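Working next to the arm: setup and first shift

For packers and line leads on the Prultine cell. Read it once, then keep it by the bench. The arm takes over the reach-and-hold part of the job. You keep loading, checking and the stop button. No hours cut, but the 2 packing seats are now one packer and one checker - swap at break so nobody's stuck on checking.

Look over the mount before power. Two small silver screws in the black part, cable hanging free under the gray box.

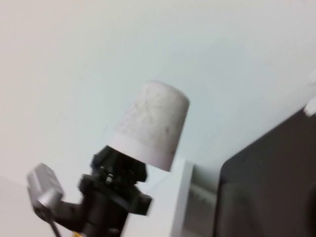
Monon, September

Step 1. Sign in on the Ghanem sheet. Old paper tally is gone, dont fill both.

Step 2. Load the tray. 22 pieces max, we used to stack more by hand and the arm can't cope.

Step 3. Start slow. Speed 6 until you've watched a full tray go through. Day crew does nearly 700 pieces now so there's no rush, realy.

Step 4. Watch the grip. Pad flat against the curve of the piece, no gap along the seam. Gap = stop and reseat. 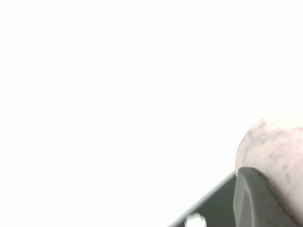 Step 5. Rejects. Specks and smudges are your call, the Grutik software doesn't grade them. Unsure - red bin, ask the lead.

Step 6. End of shift. Arm parked, power off, pads wiped. Write down every stop, even short ones. Stops don't count against you, they're how we set next week's speed.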